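Homivgate Counter-Work Set-Up Guide
Section 4: Small containers, shelves and worktops in a simulated kitchen

Read this section before you run any pick-and-place job on the kitchen worktop. A run that finishes without an error message has told you very little about whether it was done properly.
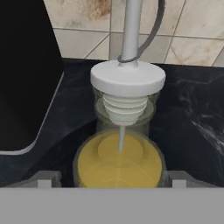
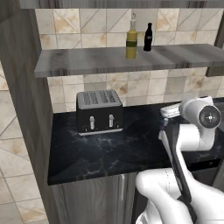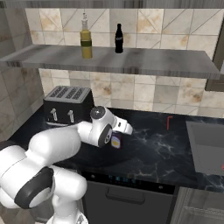
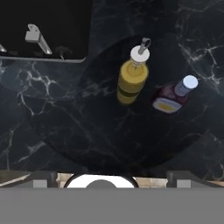
Weletti Simulation Practice Group, Rules and Methods Desk

4.1 What this section covers

These rules apply to one arm working at a counter with bottles and jars in reach. They are house rules. They are not a safety standard, and following them does not make a cell compliant with one. If a supplier tells you that good results in simulation stand in for a risk assessment on real hardware, ask for that in writing and see what comes back.

4.2 Before the run

1. Load the kitchen layout and check its number against the job sheet. The current layout is 304. Older job sheets still point to an earlier one, and the loader will accept either without complaint.

2. Look at the worktop from the wrist view and from at least one room view. Close to the fingers, the wrist view is good. It is poor at telling you what the elbow is about to meet.

3. Mark fixed items as obstacles: toaster, sink rim, faucet, shelf and the underside of the upper cabinet. Do not rely on the automatic obstacle list. Go through it by hand.

4. Enter each bottle with its cap and pourer included in the height. A pour spout adds length that the default bottle shape leaves out, and the planner will happily route a finger through it.

5. Set the speed limit to 35 percent for the first pass. The box marked "Recommended" puts it higher. Leave that box alone.

NOTE: Dark objects on a dark marble counter are a weak case for the detector. Confirm each one by eye before you accept its position.

4.3 During the run

6. Start with the gripper clear of the counter and the fingers open.

7. Approach bottles on the shelf from the front. If the path comes in from underneath, stop and replan.

8. When carrying a jar past the toaster, watch the forearm as well as the hand. Most of the contacts in Tõnu Laur's review were on the forearm, and most of the operators had been watching the hand.

9. If a bottle tips over or ends up on its side, stop the run and log it. Do not reset the object and carry on under the same run number.

CAUTION: The simulated stop button freezes everything at once. A real arm needs distance to stop. Never copy a clearance value from the simulator to a physical cell without adding the measured stopping distance.

4.4 After the run

10. Save both views and the contact log together. A log with no video is accepted only if Štěpánka Tóth has signed for it.

11. Write the result as one of three words: done, failed or unclear. "Mostly done" was removed from the form in July.

12. Report every run in the batch. A success rate worked out after the awkward runs were dropped will be sent back.

4.5 About the Plurkeo score

The Plurkeo add-on gives each run a smoothness score out of 700. We have left it switched on so that older batches can be compared, and that is the only use we can defend. The score measures how evenly the arm moves. An arm can set a jar down in the wrong place very evenly indeed, and several have scored well for it.

Do not quote the score in a report as evidence of safe behavior. Do not use it to choose between two grippers.

4.6 Common faults

Error 1066 at start: the layout and the obstacle list do not match. Reload both. Clearing the error by itself lets the run begin with the old list.

Fingers close but the object stays put: check the grip width first. Friction settings are usually blamed and are usually fine. If you do change friction, record the old value, or the batch cannot be compared with anything.

Object shakes in the grip: lower the grip force in small steps. The Vaněk contact model is prone to this with narrow glass shapes. The release notes call it fixed. We still see it.

Arm stops short of the shelf: check the reach limit before moving the base. If the base has to move, give the layout a new number and start again from step 1.

Questions about this section go to the desk on Wednesday. Bring the run number and the contact log.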